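Home | About | News | Events | Careers | Contact

Print this release | E-mail this release

Brelley Opens Its Falport Workshop to Visitors for Two-Arm Robot Demonstration

FALPORT — Brelley will open its Falport workshop to the public on Thursday, from 2 p.m., for a demonstration of the Tai two-arm work cell. The visit is part of the company's April program of open afternoons and is free of charge.

The Tai cell places a pair of robot arms on a shared rail, facing a common work area. It is intended for handling small household and workshop articles of the kind that are difficult to sort by conventional machinery. Operators will run the cell throughout the afternoon, and visitors may put questions to them between runs.

"We have received many requests from schools and local firms to see this work at close range," said Zlatko Jurić, head of the Falport workshop. "The program on Thursday is the same work our staff carry out on any other day. Visitors should expect pauses, repeated attempts and a certain amount of waiting."

The demonstration will cover the handling of hand tools and desk articles, the use of a storage bin within the cell, and the coordination of both arms over a single object. A short talk by Harsh Shakya, lead engineer for the Tai project, will follow at 4 p.m. in the Bivton Room on the upper floor. Mr. Shakya will speak on the placement of wrist cameras and on the training of new operators.

"Two arms working in a small space must be taught a good deal of patience — and so must the people who run them," Mr. Shakya said.

Groups of up to 16 will be admitted to the workshop floor at a time. In total, 125 places are available and should be reserved by telephone on extension 1055. Children must be accompanied by an adult. Closed shoes are required on the workshop floor, and large bags should be left at reception. Parking is available behind the building.

The Tai cell and its wrist cameras, Falport workshop:

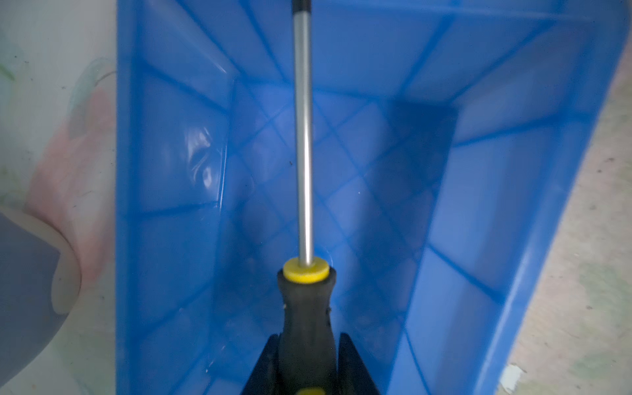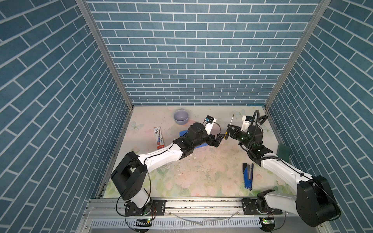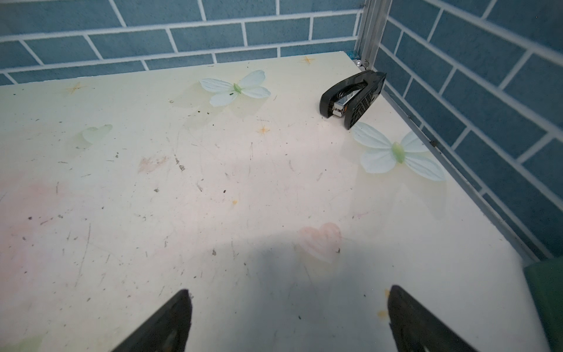 Brelley develops and operates robotic handling equipment from its premises in Falport. Further open afternoons will be announced on the Events page. Members of the press who wish to film or to interview staff are asked to contact the press office before the day of the visit.

Print this release | E-mail this release

Comments (3)

dmorrow: Is the upper floor accessible by elevator? I would like to hear the talk.

Brelley Press Office: Yes, the elevator is to the left of reception.

Pat L.: Reserved four places for our after-school club. The kids mostly want to know if it can pick up a pencil.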